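Sengar Kitchen Pack, reviewed after a month of plating tomatoes that don't exist

Filed under: Simulation, Two-handed work, Things we paid for

Our arms live in Prallville and the people who want to teach them live in Tanddale, which is how we ended up buying a pretend kitchen. The Sengar Kitchen Pack is a simulated worktop with two arms, two humanoid hands and a cupboardful of food. You put on the gloves, you move things about, and it writes down everything you did in a form that a policy can be trained on. I have been using it since June, mostly in the mornings, with Simão Arruda on the second seat and Deolinda Sampaio checking what we produced and sending a good deal of it back.

We came to it from Erton, which is cheaper and looks like it. Erton's idea of a vegetable is a coloured ball. I don't say this to be cruel, we got two decent papers out of those balls.

Getting it going

Installation took an afternoon and one phone call. The call was to Kristóf Fülöp on the support desk, who was patient with me and correct about the driver. After that the gloves want calibrating at the start of every session: flat hand, fist, pinch, flat hand again. The manual says to do it once a day. Do it after lunch as well, or your thumbs will drift and you'll spend an hour recording somebody with slightly broken hands.

The default layouts are sensible and there are 14 of them. You can shuffle the positions of everything between attempts, within limits you set, and you should. Our first batch had the plate in the same place every time, and the policy trained on it learned with great confidence to put food down in that place whether or not a plate was there.

Recording

This is where the money went and I think it was well spent. The delay between glove and hand is small enough that I stopped noticing it on the second day. Fingers close where you expect them to. Round things are still a nuisance - they are a nuisance in life - but when one escapes it rolls away like food and doesn't shoot off towards the ceiling, as things in Erton were inclined to do.

The task we have done most is "serve": take items one at a time and put them on the white plate. It sounds like nothing. Then you try it with the round bready thing, which has a dark crust and a cream middle and which Simão calls the muffin and Deolinda calls the roll, and you find you have to come down over the top of it and get fingers round the sides, all with the plate's rim and a tomato right beside your knuckles. My first clean one took most of a morning. By the end of the week I could manage 37 good attempts in a session, which I mention only because it's the sole personal best I've set in years.

The idle hand matters more than I'd expected. If the right is doing the work, the left has to be somewhere, and whatever it does goes into the recording. Mine tends to hover over the chopping board with the fingers straight up, like a man stopping traffic. Deolinda flagged this in her second round of checks. The policy had picked it up too, and was directing traffic beautifully. We now agree a resting pose before we begin and write it on the whiteboard.

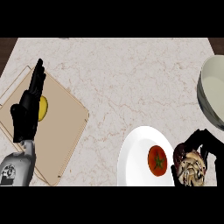 Looks

Good, with reservations. The marble is lovely and I'd have it at home. Its veins are apparently there to stop the vision side leaning on a plain background, and you can swap the surface for others, although the marble is the only one anybody chose twice. The tomato is glossy and has its little green star on top. The board is the weak spot: a flat, cardboardy tan that doesn't look as if it has ever met a knife. Shadows are a bit polite for my taste.

The overhead view is the one we train on. It is a wide strip with black bands top and bottom, and you'll need to crop those before training. There is a setting that claims to do it for you. It does it for the preview.

Saving and sorting

Each attempt gets a verdict key: keep, bin or unsure. Use "unsure" freely. The replay tool lets a second person scrub through and overrule you, and Deolinda overruled me often enough that I've stopped looking at the tally. Notes attach to the attempt and survive export, unlike Erton's, which went to a folder of their own and were never seen again.

Export is slow. A morning's work took 60 minutes to write out on our machine, and the progress bar reached the end long before the job did. Cristóvão Azevedo, who looks after our storage, has asked me to say that the files are also enormous. Consider it said.

Grumbles

The undo pedal is too close to the record pedal. I have lost perfectly good attempts to my own left foot.

Both operators can't share one scene unless you buy the second licence, so for the first fortnight Simão mostly watched and made remarks.

The large bowl keeps turning up at the far right of the view with half of it missing. You can move the camera to fix this, but the setting goes back to its default after an update.

Worth buying?

If you need hand recordings by the hundred and have no kitchen you're willing to ruin, yes. It won't spare you the real arms. Duarte Serrano ran our best policy on the Prallville pair and it was hopeless with a real tomato until we mixed in a small set recorded on the actual bench. With both sets together it was respectable. I'd still start in the pretend kitchen, where a dropped muffin costs you a keypress.

Four stars. I'd give the fifth for a pedal I can't hit by accident.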